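Wanted: two people to help sell hair bows, from May

I have answered plenty of ads that promised "a dynamic retail environment" and got a folding chair. So, plainly: Steneten makes fabric bows and sells them off small tabletop racks. We need two people to load the racks and decide what goes on which hook.

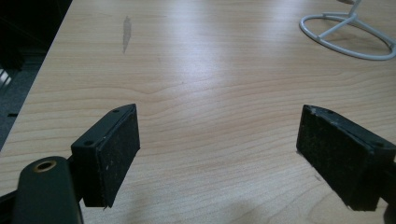

The tabletop, wood grain and glare included.

Stokico, who supply our racks, say a good display sells itself. I doubt it. Bows slide, tails tangle, and customers put things back wherever they like. You will be fixing that for most of a four-hour shift. The stand we use is white wire and takes up one side of a table, so don't expect to hide behind it.
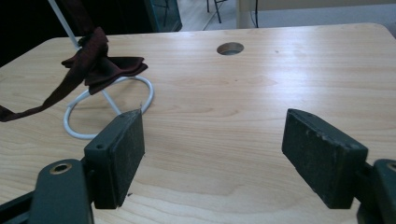

Experience matters less to me than most employers claim it does. Petrică Mocanu had none, and his racks look better than mine. If your résumé says "passionate about accessories," I will ask which ones, and I will wait for an answer. A dark brown bow should be easy to find from across a table, and I want to hear how you would manage it.
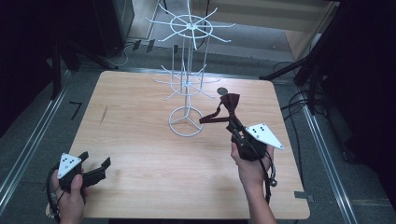 Pay is $720 for the month, part time. No commission, no "exposure," no unpaid trial day. If that sounds low, say so when you write. Send a few lines to Maricica Furtună at the Hodoroagă shop.

Niilo Jääskeläinen

Recent listings
Stockroom help, Fiter
Evening sewing, Steneten
Rack assembly, Stokico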